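¿Por qué se arruga la ropa? (y cómo doblarla para que no te pase como a mí)

¡Hola! Te voy a contar una cosa que me da un poco de vergüenza: hasta los once años yo no sabía doblar una camiseta. Hacía una bola, la empujaba al fondo del cajón y cerraba rápido, antes de que se escapara. Luego iba al cole con más arrugas que una pasa y mi amiga Xinyi me preguntaba si había dormido vestido (¡un día era verdad!).

Así que me puse a investigar, y hoy te lo explico.

¿Qué es una tela por dentro?

Coge una camiseta vieja y mírala muy, muy de cerca, con una lupa si tienes. ¿Ves los hilitos? Se enganchan unos con otros como si se dieran la mano. Y cada hilo está hecho de fibras todavía más finas, retorcidas juntas. Una fibra de algodón es más fina que un pelo de tu cabeza, y en una camiseta hay muchísimas.

Entonces, ¿de dónde salen las arrugas?

Las fibras de algodón se doblan con facilidad, sobre todo si están húmedas o calientes. Si se quedan un buen rato dobladas de cualquier manera y se secan así, se acostumbran a esa forma. La plancha hace lo contrario: con calor y un poco de vapor las ablanda y las vuelve a estirar. (La plancha quema de verdad, a unos 200 grados, así que esa parte es para los mayores.)

¡Haz la prueba!

Necesitas dos pañuelos de algodón y 30 minutos. Mójalos y escúrrelos bien. Uno lo estiras sobre una toalla y el otro lo aprietas hasta hacer una bolita y le pones un libro gordo encima. Cuando pase el tiempo, ábrelo y compara. El mío parecía un mapa de montañas, con ríos y todo.

Cómo doblo yo ahora

1. Despeja un sitio. La cama vale, la mesa también si no hay migas. Yo una vez doblé encima de una tostada con mermelada y no quiero hablar del tema.

2. Separa por colores o por tipos, como prefieras. Yo pongo lo blanco a un lado y lo de color a otro, porque me gusta cómo quedan los montones.

3. Sacude cada prenda con fuerza, ¡zas!, y alísala con la palma de la mano desde el centro hacia fuera. Una tela verde azulada toda arrugada, por ejemplo, pide unas cuantas pasadas antes de doblarla. 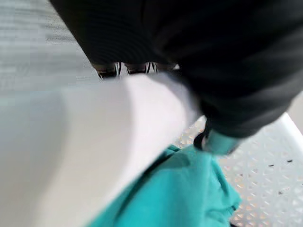
4. Dobla por la mitad, a lo largo, y junta bien los bordes. Después otra vez por la mitad, y listo. Las camisetas las doblo en tres, con las mangas hacia dentro.

5. Guárdalas de pie en el cajón, como los libros de una estantería. Así ves todas de un vistazo y no tienes que levantar el montón entero para sacar la de abajo.

Si la primera te sale torcida, desdobla y vuelve a empezar. A mí los calcetines todavía se me resisten, y la sábana bajera, esa que tiene gomas en las esquinas, la doblo siempre con mi padre, cada uno por una punta.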